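Home News Projects Events About Contact

May 10, 2019

New gripper rules at Preltwood from June

I spent most of yesterday in the Preltwood workshop with Bushra Dogar, who has finally got her gripper servicing rules signed off. They come into force in June and cover all 18 cells on the site, plus the 3 training benches we share with Innes. If you've been following this since the first draft (hello to both of you!) you'll know it ran to 40 pages. It's now four, and I read the whole thing over a cup of tea.

The main change is that any gripper that comes off an arm gets a proper check before it goes back on. Air or power has to be off and locked at the cell, the jaws get moved by hand through their full travel, and whoever did the work signs the card. Up to now that was left to each shift, and you can guess how evenly it was done.
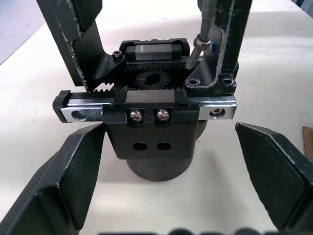 Bushra's rules are strictest on rack-and-pinion units, and I think she's right to be fussy. A tooth out of step on one side and your jaws no longer close in the middle, which a vision system will cheerfully blame on everything else. So the rack and the pinion have to be looked at each time, and tools near the teeth are only allowed once the lock is on. Scuffs and chips along the edges of a jaw arm, like the ones on the left arm there, don't fail a unit by themselves — but they do go on the card now, with a note of where they are. Grip pads get their own line too.

Nusrat Yousafzai over at Sudia has asked for a copy and wants to try the card on her own line first. She's less keen on the full check after around 100 hours of light duty, and would like that stretched. Bushra said no, quite politely, and they're going to talk again once there are some filled-in cards to look at.

Copies are on the shelf by the Nillska bench. Please don't take the laminated one.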